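4.2 The box as a place for small things

We turn now from drawers and shelves, which took up the whole of the last section, to the box. By a box we mean any stiff-sided container, with or without a lid, which a household keeps for longer than the thing it first came with, and which has come to be spoken of as "the box" or by some pet name of its own. Wooden boxes (Figure 2) made up the largest group in the postal returns, followed by biscuit tins and then by shoeboxes, and in both towns people wrote about the wooden ones at much greater length.
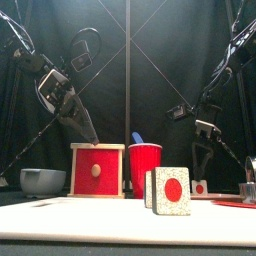 Figure 2. Red wooden box on a tabletop, two views.
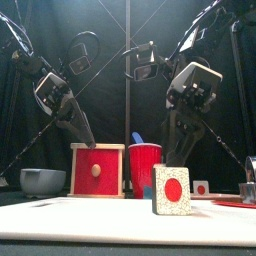 One reply from Ogola put it to us rather firmly that we had asked the wrong question altogether, and that we ought to have asked what people could not bear to put in a box, seeing that anyone will put a button or a spare key in one without a moment's thought. The same writer went on to say that her own box had been emptied only twice, both times to look for something that was later found in a coat, and that on both occasions everything had gone back in, down to the dead batteries.

We have thought about this remark a good deal, and we are grateful for it, although it reached us too late to alter the form. It fits with a pattern that we had half noticed in the earlier visits and had not known what to do with. Of the 650 households that were sent a form, 300 sent it back, and the question about contents (question 23 on the form, towards the bottom of the third side) was the one that people most often carried over on to the back of the sheet. They listed things with obvious pleasure. Fuse wire, foreign coins, a single cufflink, the key to a shed in a garden they had moved away from, seed packets, a baby's hospital bracelet, drawing pins, candle ends. Very few of these things would be called valuable, and quite a number could not be named at all by the people who owned them. "Bit of something" appears again and again, sometimes with a small sketch beside it, and we grew very fond of the sketches.

What we should like to suggest, with all proper caution, is that the box does its work by putting off a decision. A drawer in the kitchen is opened several times a day, and whatever lies in it gets in the way of the hand and is sooner or later thrown out or moved on. A shelf is on show, and visitors see it. The box is opened far less often than either, and so the things inside are spared both kinds of pressure. One can go on not deciding about a cufflink for 30 years in this fashion, and several of our households plainly had. It will be recalled from section 3 that the earlier writers on household clutter treat this sort of delay as a failing of some kind, to be cured with labels and a free weekend. We do not share that view. The people we met knew very well that they had never made up their minds about the brass hinge, and seemed quite comfortable about it.

There are, all the same, differences between the two towns that we cannot pass over. In Iltwood, where most of the houses have an understairs cupboard, the box tended to live low down and out of the way, and to be rather large. People spoke of kneeling to get at it. In Ogola, where the flats over the old Sovance works have hardly any built-in storage, the box was more often kept in the living room, on top of something, and was a good deal smaller – small enough, as a rule, to be lifted down with one hand while holding the telephone in the other. We had expected the smaller boxes to be sorted through more often, on the simple ground that they fill up sooner. The returns do not bear this out. When an Ogola box was full, the usual thing was to start a second one, and the second was hardly ever as nice as the first.

A word should be said here about colour, as it came up so much more than we were ready for. The form had no question on it. Even so, a great many people told us what colour their box was, often in the very first line, and a fair few of them told us what colour it used to be. Painted boxes had been repainted to go with a new room, or to cover a scorch mark, or for a child. In one Iltwood house the layers could be counted at a chipped corner, and the family did count them for us, with some disagreement over whether a cream undercoat ought to be included. We take all this to mean that the outside of the box is looked after in a way that the inside is not, and that the two should perhaps be studied separately. The Sotano study, which was the starting point for our own, looked at contents alone, and we followed its lead more closely than we would do if we were beginning again.

It must also be admitted that the form itself may have nudged people a little. We asked them to "tell us about a box you keep", and a household with no box at all may well have felt that it had nothing to send back. Some wrote to say so, very politely. Others, we suspect, went and found a container of some sort and promoted it for the occasion. On the visits we did come across boxes that looked as though they had been given a place of honour fairly recently, and in one case the price sticker was still on the lid. We have left these in the tables. To take them out would have meant deciding which boxes were real ones, and after so many afternoons at other people's kitchen tables we no longer felt able to draw that line with any confidence.

Finally, there is the matter of who may open it. In most of the returns this was left unsaid, and on the visits the question was sometimes met with surprise, as though the answer must be anybody. Yet when we asked if we might look inside, it was nearly always one particular person who was called in from the garden, or waited for, before the lid came off. We had allowed far too little time for the waiting. The July visits in particular ran very late, with two households often falling on the same afternoon, and the notes from the second are thinner than we would wish. Readers who compare the contents lists in the appendix will see the difference at once. The question of permission is taken up again in section 5, together with what the households told us about tins.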